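Notebook, January, 4:40 pm

Back on the diffusion index for the Zillcombe factory survey. I wanted it done before lunch, ha. The raw number came out at 47 and change on my first pass, and Parveen got 51 from the same sheet, so one of us had the region shrinking and the other had it growing. Not great!

Went through it with her line by line. I'd been dropping the "no change" answers when they ought to count as half. With 30 plants on the panel and a lot of them sitting still this month, that moves things plenty. Fixed in my copy, and we now match to the decimal. 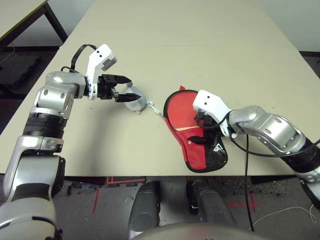

Red and black pouch, silver piece on its chain.

New orders are still the soft spot. Jahangir called the plants that hadn't sent the form back (6 of them, mostly the small machine shops out by Trerkidholm) and got answers from all but two. Chowdhury says they're holding off on a new press until spring. Grovside is the odd one out - hiring, running a second shift, and grumbling about late steel the whole time. I've put the steel remark in the comments column, not in the supplier deliveries score, as they'd ticked "same as last month" there and I'm not going to argue with a tick.

Seasonal factors next. Morena thinks last year's are fine for one more round. I'm not so sure, the holiday shutdowns ran longer this time and I think the old factors will make the output line look worse than it is. Going to run it both ways tonight and leave the two columns side by side for her.

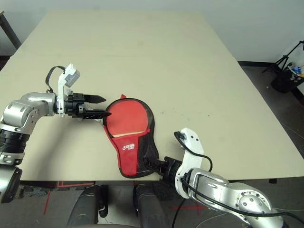 Do the late forms go into this month's number?
They go in if they reach us before the first release; after that they wait for the revision.

Rokeya wants the weights written down somewhere other than my head, fair enough. For now: five parts, 20 percent each, orders through inventories. Tahsin has the older sheet with the uneven weights, need to get that off him before he clears out the drive.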